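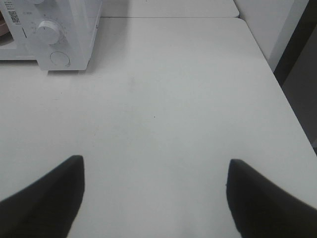 机の天板と、奥の机とのつなぎ目。左上が例の白い家電

机を2台くっつけた休憩コーナー、つなぎ目と汚れをどうにかしたい

1 :すみっこ総務
はじめまして。小さい事務所で総務っぽいことを全部やってる者です。
うちの休憩コーナー、淡いグレーの机を2台くっつけて使ってるんですが、悩みがいくつかあって、詳しい人の知恵を借りたくて立てました。

まず机と机のつなぎ目。ぴったり寄せてるつもりなのに、ここにパンくずとかコーヒーの粉とか、いろいろ入り込むんですよ。拭くとむしろ押し込んじゃう感じで、月に一度動かすと床がすごいことに…。
あと天板の汚れ。真ん中あたりにぽつんと黒っぽい点があって、その少し左奥にもうっすらグレーのくすみ。濡れ布巾でも食器用洗剤でも変化なしです。
みなさんならどうしますか?

2 :布巾は三枚派
お、いいですねこういう地味なスレ。大好物です。
天板の素材は何ですか? メラミン化粧板ならメラミンスポンジはやめといたほうがいいですよ。名前が同じだから相性よさそうに聞こえるけど、ツヤが変わることがあるので。うちは一回それで机に変な丸いムラを作って、上にずっと鍋敷きを置いてます(笑)

3 :すみっこ総務
>>2
ひゃー、ちょうどメラミンスポンジ買ってきたところでした、あぶない!
素材は「たぶん化粧板」としか…。Galelっていうシリーズの机で、前の事務所から持ってきたもので説明書が行方不明なんです。表面はつるっとしてます。

4 :角丸愛好会
右の角が丸くなってるタイプですね。この角丸、腰をぶつけても痛くないから好きなんですよ。
ただつなぎ目の話で言うと、角が丸い机どうしをくっつけると、端っこに三角っぽいすき間ができますよね。そこからけっこう落ちませんか?

5 :すみっこ総務
>>4
落ちます! まさにそこ!
先月なんてスプーンがそこから落ちて、拾おうとして机の下で頭打ちました。

6 :元ビル清掃
黒い点は、まず爪で引っかかりがあるか確かめてください。盛り上がってるなら何かがこびりついてるだけなので、プラスチックのカード(期限切れのポイントカードとか)を寝かせてこすればわりと取れます。
へこんでるなら傷か焦げなので、こするほど広がるかも。触らないでおくのが吉です。

くすみのほうは油膜のことが多いですよ。薄めた中性洗剤をつけて5分置いて、水拭き、乾拭き。置かずにすぐ拭いてませんか?

7 :すみっこ総務
>>6
すぐ拭いてました…! せっかちなもので…。
点のほうは明日の朝、爪でやってみます。

8 :布巾は三枚派
つなぎ目は、私なら透明のすき間テープを貼っちゃうかな。キッチンのコンロ脇に貼るようなやつ。見た目もほとんど気にならないし、汚れたら貼り替えればいいし。

9 :がらんどう
すき間テープは反対。
最初はきれいなんだけど、テープのふちに汚れが溜まって黒い線が2本できる。剥がすとベタベタが残って、そのベタベタ取りで半日つぶれる。つなぎ目が1本だったのに汚れの線が増えるだけ。
いっそ机を3センチくらい離して、くずは全部床に落とす、で掃除機が一番楽。

10 :布巾は三枚派
>>9
えー、それはさすがに乱暴では(笑) 床に落ちたやつ踏んで歩き回るじゃないですか。テープも月一で替えればそんなに汚れないですよ。うちは替えてます。

11 :がらんどう
>>10
月一で替える人がいる職場ならね。うちはいなかった。以上。

12 :角丸愛好会
まあまあ。
間を取って、机の脚どうしを連結金具で留めるのはどうでしょう。天板の裏からネジで留めるタイプもあるけど、借り物の机だと穴を開けたくないですよね。脚に巻くベルト式なら跡が残りません。ズレなくなるだけで、すき間はだいぶ落ち着くと思いますよ。

13 :すみっこ総務
ベルト式! 知らなかったです、調べてみます。
机は会社のものなので穴を開けてもいいんですけど、開けるのが怖い(笑)

それと、もうひとつ相談してもいいですか。左奥の白い家電の置き場所なんです。つまみが上下に2つついてるシンプルなやつで、みんなお昼に使うんですが、このままの位置だと使う人とお茶を入れる人がぶつかるんですよ。つなぎ目の上に置くのもナシですよね?

14 :元ビル清掃
またいで置くのはナシです。片方の机がちょっとズレただけで傾きます。
置くなら片方の机に全部の脚が乗るように。壁や隣の物との距離は機種の説明書に書いてあるので、そこは必ずそっちに合わせてください。

15 :プリンは二層目
つまみのまわりの目盛りって、ものによっては使ってるうちに薄くなりません? うちの職場のは完全に消えて、誰かがマジックで「このへん」って書いてました。わかるかそんなもん!

16 :すみっこ総務
>>15
「このへん」(笑) うちのはまだ目盛りありますけど、色が薄くて、エマニュエルさん(Emmanuel Kinyuaさん、同じ島の先輩です)はいつも顔をぎゅっと近づけて合わせてます。
シールか何か貼ったほうがいいかなあ。

17 :プリンは二層目
>>16
下のつまみは平たい丸いやつですよね。上のはつまむところが出っぱってて線がついてるから、慣れれば向きでわかるけど。
貼るなら小さい丸シールが可愛くておすすめ。お弁当温めるときの位置に1枚だけ。いっぱい貼るとかえってわからなくなります(経験者)

18 :がらんどう
シールも熱で剥がれてくるぞ。貼るなら耐熱のにしとけ。

19 :すみっこ総務
>>18
心得ました! がらんどうさん、なんだかんだ親切ですよね。

途中経過です。今朝、黒い点を爪でさわったら、ほんのちょっと引っかかりました。カードでこすってみたけど、欠片がちょっと取れたような取れてないような。くすみのほうは洗剤で5分を2回やって、前より薄くなった気がします。「気がする」レベルですけど。

20 :元ビル清掃
引っかかるなら望みあります。一度で取ろうとせず、洗剤で湿らせたキッチンペーパーを上に置いて、ふやかしてからもう一回。

21 :すみっこ総務
ありがとうございます、やってみます。
で、掃除熱が高まってきたので、ついでに壁際の白い機器も拭こうと思ったんですが、側面に丸い穴があるんですよ。これって何の穴かわかる方います? 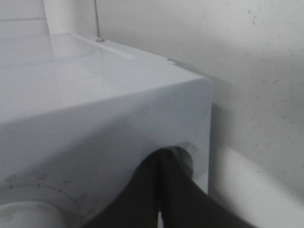 壁際の白い機器。側面の丸い穴が気になる

上はつやつやしてて、奥に少し立ち上がったふちがあり、そのふちにほこりが溜まります。角のところが小さく切り欠きみたいになってて、布巾が毎回ひっかかる…。後ろには白いパイプも立ってます。

22 :角丸愛好会
こういう穴、運ぶときに指をかける用のもありますよね。両側にあったら持ち手の可能性。反対側はどうなってます?

23 :元ビル清掃
持ち手にしては丸いし小さくないですか? 後ろにパイプがあるなら、配管や配線を横から出すための穴って線もあると思います。使わないときはキャップをはめておくタイプ。

24 :がらんどう
>>23
キャップがあるやつなら、ふちにツメを受ける溝があるはず。これは薄いグレーのふちがついてるだけに見える。俺は空気の通り道に一票。ふさがないほうがいい。

25 :プリンは二層目
なくしたキャップがどこかの引き出しで眠ってるに一票!

26 :布巾は三枚派
私も引き出し説です(笑) 総務の引き出しって、用途不明の白いプラ部品、必ずありません?

27 :すみっこ総務
>>26
あります。「たぶん何かの部品」って書いたチャック袋が8つ。
ひとつずつ合わせてみます…。
反対側は狭くて手も顔も入らず、まだ確認できてません。

28 :元ビル清掃
用途がわかるまでは、穴のまわりは固く絞った布で軽く拭くだけにして、スプレーを直接吹かないこと。中に何があるかわからないので。
あと、ふちのところに上から下りてる細い金属、棒だか線だかの先にネジか留め具みたいなのがありますよね。あれは拭くついでに引っ張らないでください。何を留めてるのか、そこからだと判断できないです。

29 :すみっこ総務
>>28
あっ、言われてみればネジっぽいもの。引っぱって拭くところでした。なんかこのスレに何度も命拾いしてる気がする。

30 :角丸愛好会
奥のふちのほこりは、古い歯ブラシに乾いたガーゼを巻いてなぞるといいですよ。角の切り欠きも歯ブラシなら引っかからないです。
つやつやの天面は、マイクロファイバーを一方向に。ぐるぐる拭くと光の加減で筋が見えるんですよねえ。

31 :がらんどう
綿棒でいいだろ。

32 :角丸愛好会
>>31
綿棒だと端から端まで何本いるんですか(笑)

33 :布巾は三枚派
洗剤は何を使ってます? うちはDreltauの中性のやつで、泡切れがいいので二度拭きが楽です。匂いはちょっと好みが分かれるかも。青りんごと言い張ってるけど私には古い消しゴム。

34 :すみっこ総務
>>33
消しゴム(笑) うちは備品の注文先がKemivanceで固定なので、そこのカタログにあるか見てみます。12月の大掃除までに揃えたいなあ。

35 :すみっこ総務
連投すみません、チャック袋を全部試しました。どれも合わず! うち1つは椅子の脚のキャップだとわかって、長年カタカタ言ってた椅子が直りました。なんの話だっけ。

つなぎ目はベルト式を注文しました。届いたら、それでもこぼれるかどうか見て、だめならテープを少しだけ貼ってみます。がらんどうさん、怒らないでくださいね。

36 :がらんどう
怒らないけど、剥がすときはドライヤーで温めてからにしろよ。

37 :プリンは二層目
穴の正体わかったら絶対書き込んでください! 気になって昼休みに職場じゅうの白い機械の側面を見て回ってます。

38 :元ビル清掃
型番のシールが底か背面にあると思うので、次に動かす機会があったら控えておくといいですよ。メーカーに聞くのが一番早いです。
黒い点はその後どうです?

39 :すみっこ総務
>>38
ふやかし作戦2回目の途中です。ペーパーを置いておいたら、エマニュエルさんにゴミだと思われて捨てられてました。付箋つけてやり直します。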